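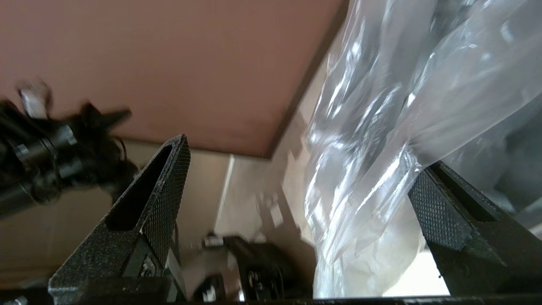

*A clear plastic bag between two dark gripper fingers, close up.*

**To:** Folerard discussion list
**From:** Kamol Phuthong
**Date:** 7/20/20
**Subject:** Re: The Womdale rule book and what we call self-government

Dear Roy, dear all,

Thank you for your long message. I have read it three times, the last time with a pencil. I wanted to answer sooner, but I first wished to finish the Womdale rule book itself, which I had only known from quotations. It has 96 pages and the print is small.

I leave the main part of Roy's message here, for those who joined the list after he sent it:

> My difficulty with the Staniforth lecture is that it treats the old friendly societies as schools of liberty. Members paid their dues, elected their officers, looked after each other in sickness, and from this they supposedly learned to govern themselves. I would like to believe it. But read the Womdale rules. A member could be fined for swearing, for sitting in the wrong place, for leaving before the closing words, for "disputing a matter already settled." If the state had written such rules, every one of us on this list would call it petty tyranny. Why do we become sentimental when the neighbors write them?
>
> I also think that numbers matter more than Staniforth admits. Womdale began with 24 men who all knew each other. By the time it had 300, most of them cannot have known more than a few dozen. Was it still the same institution? I suspect that it had become a small insurance company with a sash and a song.
>
> Tell me where I am wrong. I would be happy to be.
>
> Roy Cheetham

Roy, I do not think that you are wrong about the fines. They are worse than you say. Rule 31 fines a member who visits a sick brother and stays too short a time, and the next rule fines him if he stays too long. I laughed when I read it, and then I thought of my grandmother, who would have approved of both.

But I would like to separate two questions which your message puts together. The first is whether the rules were pleasant to live under. The second is whether the members learned anything by making them. For the first question your evidence is strong. For the second I believe you looked in the wrong part of the book. The fines are in the front. In the back, from page 71, there is a record of the amendments, and this is the part that changed my opinion.

Every rule could be changed at the October meeting. A member had to give his proposal in writing, another member had to support it, and it was read aloud twice before the vote. The record gives the proposals that failed also. Somebody tried to remove the swearing fine four times. The fourth time he succeeded, in part: the fine stayed for officers and was removed for everyone else. I find this a wonderful compromise, and no minister or professor designed it.
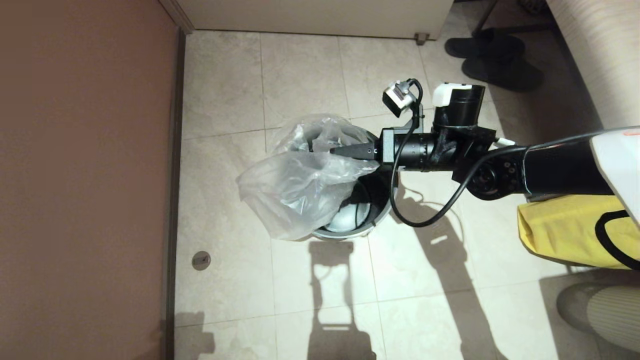
Now, the difference between this and a state is not only that the neighbors wrote the rules. A majority of neighbors can be very cruel, and I grew up in a village and do not need to be convinced of this. The difference is that a Womdale man could leave. He would lose his sick pay and the money he had put in, so it was a real cost, and I do not want to make it smaller than it was. There was a second society two streets away, however, and the record mentions members who "went over" to it. After one such year the dues were lowered. So the officers noticed.

About the numbers I am less sure, and here I would ask for help from the list. Roy says that with 300 members the society became an insurance company. What I see in the book is that it divided the sick visiting by streets, and each street had its own small meeting before the big one. This would mean that the man in the larger society still met most often with people he knew. But the book says very little about how these street meetings worked. They may have been lively, or three tired men in a kitchen. If anyone has seen minutes from this kind of meeting, from Womdale or from another place, please write to me, on the list or privately.

I have one complaint about the lecture which Roy did not make. Staniforth speaks all the time of "trust," as if it was there first and the society grew out of it. The rule book gives me the opposite impression. The cash box had three locks, with the keys kept by three different men. The claims were checked by two visitors who could not be relatives of the sick man. People who trust each other completely do not buy three locks. I think that they began with a rather ordinary suspicion, wrote it down in rules that were the same for everybody, and after many years they could afford to be more relaxed. The third lock disappears from the rules in the last edition – there is no explanation, it is simply not there anymore.

For those of us who write in favor of voluntary association this is perhaps a little uncomfortable. We like to say that the state destroyed the warm feeling between neighbors. Maybe what it replaced was also a lot of boring procedure, and it is the procedure that is hard to build again. I have lived in three countries, and in each one I have met many people with warm feelings. People who can run a meeting until the end, and lose a vote, and come back the next month, I have met less often.

Two practical matters. Plutance has offered to print a short exchange between Roy and me on this subject, if Roy agrees. The limit is 3,333 words for both of us together, and I have asked where this number comes from but did not receive an answer. Roy, I suggest that you take the larger part, as you opened the question. I would only need space for the amendments and the locks.

The other matter is the scan of the rule book. The file I have is too heavy for the list, and pages 40 and 41 are missing in it. I can send it to anyone who asks. If your copy has these two pages, I would be grateful to see them, as they should contain the rules for burial money.

With kind regards,

Kamol Phuthong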